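Filed under: Home & Living, Kitchens, Small Spaces

Posted in January by Roscoe Mercado

The selection of a kitchen island for a narrow room is often treated as a question of style. In my experience it is first a question of clearance. Before any product page is consulted, the room should be measured with the oven door open, the dishwasher door lowered, and every drawer pulled to its full extent. The figures obtained in this way are usually smaller than the owner expects, and they will rule out a large share of the islands offered for sale.

My own kitchen is a galley with a door at each end. I had assumed that a fixed island was out of the question, and for 2 years I worked without one. The change came when I replaced a deep refrigerator with a shallower model and recovered enough floor to reconsider the matter.

Three pieces were evaluated. The Clostari is a rolling cart with a lower shelf and a towel rail. It is light, and it moves easily over the threshold between the kitchen and the dining area, but the casters do not lock firmly and the top shifts under a rolling pin. The Bastano is a heavier unit with closed cabinets on one side. Its construction is very good. Its doors, however, open outward into the only passage in the room, and I could not find a position in which they cleared the range.

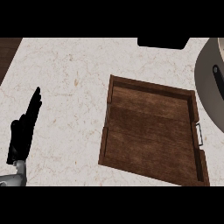
The third candidate was the Lindqvist, a fixed island 70 inches long and 30 inches deep, supplied without a top so that the buyer may order one separately. The total, with delivery and a stone top from a local yard, came to $2,911. I spent several weeks deciding on the surface. Butcher block was the less expensive choice and would have matched the shelves, but I bake most weekends and wanted stone for pastry. White marble with thin tan and rust veining was my final selection, and a dark brown wooden tray set on it at a slight angle provides all the contrast the room requires. Readers who prefer an even, uniform color should look at engineered stone instead, as the markings in marble wander and no two slabs will agree.

Installation was completed on a Wednesday. The base must be anchored to the floor before the top is placed, and the floor must be level. Mine was not. The installers used shims along the window side and concealed them behind the toe kick, which added the better part of a morning to the work. Anyone living in an older house should ask in advance whether leveling is included in the quoted price.

Seating deserves a separate word. I had planned for a pair of Talta stools along the passage side and ordered them with the island. They fit under the overhang when not in use, but a seated person blocks the route to the back door. One stool has been moved to the short end, where it is out of the way, and the other now stands in the hall beneath the coat hooks.

The marble was sealed before delivery and the supplier recommends that the treatment be repeated once a year. I have entered the date in the household calendar. I have yet to choose a pendant light for the space above the island, and the electrician has asked for a decision on the height by the end of the month.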